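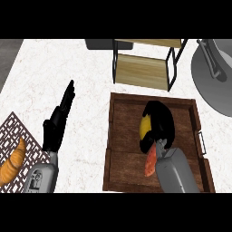 Blog > Football > Away days

Two points from safety and I still bought the scarf

4 min read

I had promised myself I wouldn't renew. Then Clastberg drew 2-2 at Skundelent on Saturday, with a goal in the 90th minute that went in off our centre half's hip, and by teatime I was on the club website with my bank card out, being asked to choose between Standard and Heritage membership. Heritage gets you a pin badge. I went Standard, and then bought a scarf for more than the badge would have cost.

For anyone who has wandered in from the gardening posts: Clastberg are my team, we are second from bottom, and we have been second from bottom since the clocks went back. It isn't even an exciting sort of bad. We lose one-nil. We lose one-nil at home, we lose one-nil away, and in February we lost one-nil to Brulik in a match where neither side had a shot until the second half and the man behind me finished an entire puzzle book.

So the draw felt like a cup final. The official attendance was 1225, which is the biggest crowd we've played in front of all season, although a good chunk of those were children let in free who spent the afternoon rolling down the grass bank behind the far goal. I watched them for a fair bit of the first half. They had more shape than we did.

The away end at Skundelent is a terrace with a roof over the back half, so you can choose between staying dry and seeing the near corner flag. I chose dry. This meant I missed our first goal completely and had to work it out from the noise. I'm told it was a header. I'm also told it was a cross that nobody touched, and the club's own report has it down as an own goal, so take your pick.

We then let in two in the time it took me to queue for a pie. The pie was good, I'll give them that - proper crust, far too hot, gravy down the sleeve. I'd rank it above anything at Mangundap, where the food has gone downhill since they swapped the van for a kiosk.

And then the hip. It was a corner, our last one, everybody up including the goalkeeper, who ran forward like a man chasing a bus he didn't much want to catch. The ball bounced about, hit a post, hit our lad and rolled over the line so slowly that I had time to worry about it. I hugged a stranger. He smelled of onions and told me he'd been to 284 away games and that this was easily in the worst ten. We were both grinning like idiots.

The sums, for what they're worth: we're two points off safety with Brulik still to come to our place, and they can't score either. A win there and I'll be unbearable. Another one-nil defeat and I'll be writing about runner beans again by the end of the month.

The scarf hasn't arrived yet. The email says it's out of stock until the summer, by which time they may have had to change the name of the division on it.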